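Teaching Floor Walk-Through – Checklist with Comments
Rornelgate site, demonstration area
Date of walk: 8 May 2026
Walked by: Shoshana Quintanilla
Copy to: Amr Shehata

Same form as last time, with my comments under each line. Marks are OK, FIX, or WATCH. FIX means please do it before the next recording block. WATCH means I'm not losing sleep but I'll look again. If a line has no comment, I had nothing to say about it (rare, I know).

SECTION A – FLOOR AND WALKWAYS

A1. Walking routes clear between stations – FIX
Mostly good, and so much better than when we had the shelving in there. But there were still loose things along the side of the whiteboard station, down at foot level. People teaching with the hand-held grippers look at their fingertips and not at their feet, and they take little backward steps without knowing it. I did it myself for ten minutes and bumped into a chair. Please keep a full arm's length clear on both sides and two good steps behind.

A2. Tiles sound, dry, no lifted edges – OK
I went over the whole area in socks. Very glamorous job I have.

A3. Floor drain covers seated flush – WATCH
The ones I pressed on didn't rock. Add this to the morning look-over anyway, especially any cover that ends up right where someone stands to teach.

A4. Mats and rugs flat, no curled corners – OK
Flat on the day. If one starts to curl, take it out, don't tape it down. Tape over a curl just hides it for a week.

A5. Drinks in the drinks area only – FIX
You all know what I'm going to say! A closed bottle is still a bottle, and on tile it rolls. Drinks go on the shelf by the door. I'm happy to buy a second shelf if that one is too small, just tell me.

A6. Caution tape marks a real boundary – WATCH
Tape should mean "stop here." When it's only lying around, everyone learns to step over it, and then it doesn't mean anything when we need it to. Stick it down where the line really is or roll it up.

SECTION B – HAND-HELD GRIPPERS

B1. Finger pads firmly attached – FIX
Gripper set 2 has one pad with a bit of play in it. I could move it with a thumbnail. It's still usable for practice, but please don't record with it, as the whole point is that the robot's own fingers close the way yours did. I've put a red tag on the handle.

B2. Trigger moves freely, returns on its own – OK
Lovely on all of them. Whoever cleaned these, thank you.

B3. Marker cubes tight on the mount – OK
Hold the grip in one hand and try to twist the cube with the other. If it turns at all, stop and tighten it, then do the calibration wave again. A cube that has turned a little won't hurt anybody, but it will quietly spoil every demonstration you make afterward, and you won't find out until the arm is reaching for a spot next to the marker it's supposed to pick up. We lost a whole afternoon in August that way.

B4. Marker squares clean, flat, unscratched – WATCH
One has a corner beginning to lift. Not bad enough to replace, but keep your fingernails off it (you know who you are). Wipe with a dry cloth. The blue spray leaves a shine and the tracking hates shine.

B5. Hand straps and grips, no sharp edges – OK

B6. Cables run up the arm, not across the work – WATCH
I'd like the cable to go up the forearm and over the shoulder, with enough slack for a full reach. Too short and it tugs at the wrist, too long and it hangs in a loop that will catch a chair leg or a tray sooner or later. Do one slow reach, left and right, before you press record.

SECTION C – WHITEBOARD STATION

I stayed at this one the longest, because it's the station where both hands work out in front of the body, and it's where new people start.
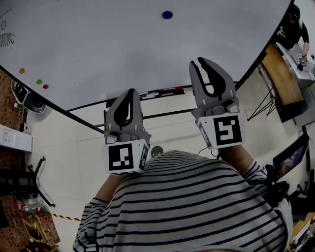 C-1. Whiteboard station, two-hand demonstration, seen from overhead.

C1. Board stand stable, doesn't creep when pushed – FIX
I leaned on it with one palm and it moved a little. A demonstrator pressing an eraser with a gripper will lean harder than they think. Locks on, then try it with your hip. If it still moves after that, Amr has the spare feet in his cabinet.

C2. Crossbar of the stand visible to the person teaching – FIX
It's black, it's low, and it's right in front of your toes when you step up to the tray. I'd like bright tape along the top of it. Cheap and ugly and perfect.

C3. Marker tray tidy – WATCH
Only leave out what the task needs. Extra markers end up getting nudged off the end, and then somebody bends down with a gripper in each hand to pick one up, and that's how you whack your forehead on a tray rail.

C4. Board wiped between tasks – WATCH
There were old pen marks up in one corner. It's a small thing, but if the task is "erase the board" then the start of each demonstration should look the way the task sheet says it does. The colored dots can stay where they are, please don't rearrange them for fun.

C5. Reach comfortable, no stretching past the shoulder – WATCH
Shorter people are going up on tiptoe for the top half. Let's keep the teaching tasks to the lower half for now. A tiptoe demonstration comes out wobbly and the robot learns the wobble right along with everything else!

C6. Second person at least one full reach away – OK
Two people can teach at the same time as long as they're at separate stations. What I don't want is a second person popping over to help in the middle of a take. Say "hands down," wait for the answer, then walk over.

SECTION D – TABLES, SCREENS, POWER

D1. Table legs locked and level – OK
Checked by rocking, corner to corner.

D2. Screens tilted so the person can see tracking status without turning around – WATCH
If you have to twist from the waist to check whether you've lost tracking, the screen is in the wrong place. Move it before you start. Amr says the newer Cistik stands swing out farther, so we may try one.

D3. Power and data cables gathered, off the walking route – FIX
The cluster under the screen end needs an hour and a bag of ties. It isn't dangerous if you stay on the work side, but people do cut through there on the way to lunch. Please label both ends while you're at it.

D4. Vents on floor equipment uncovered – OK
Keep boxes, sweaters and packaging off anything that blows air. Packing material should go straight out to recycling after you open it.

D5. Battery chargers supervised – OK
Someone in the room whenever they're on. No overnight charging, not even "just the one."

SECTION E – REMOTE CONTROL CELL

This is the Lemo arm behind the fence. Different animal altogether, because with the hand-helds the only thing that moves is you, and in here there's a motor at the other end of your hand.

E1. Emergency stop within reach of the operator, tested – OK
Pressed it with the arm moving slowly. It stopped. Pressed the second one by the gate too. Both reset properly.

E2. Arm holds position when the operator lets go – OK
Please keep showing this to every new person before they try anything else. They relax so much once they've seen it.

E3. Speed cap on for learners – FIX
It was set to the normal working limit when I arrived, with a learner booked in for that morning. I turned it down myself. From now on the session lead sets it, reads it aloud, and writes it in the log. I'm not cross, but I really do mean this one.

E4. Gate switch stops the arm – OK

E5. Operator can see the whole work area directly – WATCH
The camera view is good, and that's the trouble. People look only at the screen. I'd like one glance through the fence before every take.

E6. Spotter present while the arm is live – OK
Spotter was there, awake, and not on the phone. Gold star.

SECTION F – THE PEOPLE PART

F1. Everyone teaching has done the short induction – FIX
Log shows 51 people signed up to teach, and two of them have no induction date. I've written to both. No date, no grippers. It's a quick session and I'll run one whenever it suits.

F2. Breaks taken – WATCH
We're at 1458 demonstrations on the board tasks, and I'm very impressed, and also I'd like everybody's wrists to last the year. Stop when your grip gets lazy, even if you're in the middle of a good run. You can see the tiredness in the recordings (the hands drop and the closing gets late), so those takes get thrown out anyway.

F3. Sleeves close at the wrist, nothing dangling – OK
Long sleeves are fine. Lanyards off, please, and long hair tied back in the arm cell.

F4. Near misses written down – WATCH
One entry in the whole book. I don't believe it, friends. A trip that didn't end in a fall still counts, so does a dropped gripper. I'm asking so that I know what to move.

OPEN ITEMS CARRIED FORWARD

Tape for stand crossbar – Shoshana
Spare feet for board stand – Amr
Cable tidy and labels, screen end – Amr, with whoever is free
Loose finger pad, gripper set 2 – goes to Stoyanova with the next repair box
Speed cap line added to session log – Shoshana, done while I was writing this
Drinks shelf – waiting to hear from you

If you disagree with any of the marks, come and find me and we'll look at it together. I changed three last time after people showed me what I'd missed. Bring shoes with closed toes.

S.Q.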